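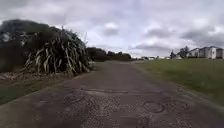
Grounds & Paths Crew, Sullow Parks Department

Ok, thread time. A few of you asked what my job looks like now that the mowing is automated, so I'm typing this on my lunch and you're getting all of it.

Some of it looks like that path up there. Old asphalt, patches on patches, a long seam right across it, grass running up to the edge on one side and a big flax on the other. I used to go past stuff like this on a mower and see none of it. I was looking at grass!

Quick background. We got 4 robot mowers in the spring, made by Cultari. They do the big open lawns. I still do everything that has a corner, a root or a wedding in it.

First thing that changed: my ears. I wore muffs most of the day for 11 years and now I mostly don't. I can hear people say good morning. I can also hear what they think about the state of the paths, so, you know, swings and roundabouts.

Second thing: the path survey. We have a little cart from Ziren that rolls along and scans the surface, then sends a list to my tablet with every crack and sunken bit scored. The first list had 299 items on it. I laughed out loud in the break room.

The scores are pretty good on cracks. They're terrible on old repairs. A round patch with a raised rim, like the one by the middle of that path, gets flagged as a hole about half the time, and then I have to go out, stand on it, and type "patch, fine for now" with my thumb.

So that's a new part of the job, correcting the thing. At first I got no time for it, it was just supposed to happen between other jobs. We brought it up with our supervisor (hi Mäkelä, I know you read these) and now it's on the schedule, 39 minutes a day. Don't ask me why 39, the software picked it.

What I miss: stripes. I was good at stripes. The robots wander around in whatever direction they feel like and the lawn comes out even and kind of boring. Telmo Casado on the early shift says I'm being a snob about grass and he's right.

What I don't miss: my back on a Friday night.

People keep asking if we lost anybody. No layouts changed, no layoffs, but one guy retired and they haven't filled his spot, and I don't think they're going to. That's the part I'd want in writing if I were starting this over. We asked about the mowers. We should have asked about the next opening too.

Training was one morning and a PDF. Most of what I know about the cart I learned from driving it into a flower bed. If your crew is getting one, ask for a second day after you've used it for a couple of weeks, when you have real questions.

Oh, and flax. Long droopy leaves hanging toward the path edge confuse the cart, it slows way down and thinks about its life. Trimming for the robot is now a line on my job sheet. I have opinions about that and I'm saving them for a different thread.

Lunch is over. Ask me stuff, I'll answer tonight after I've moved the cart back to the shed.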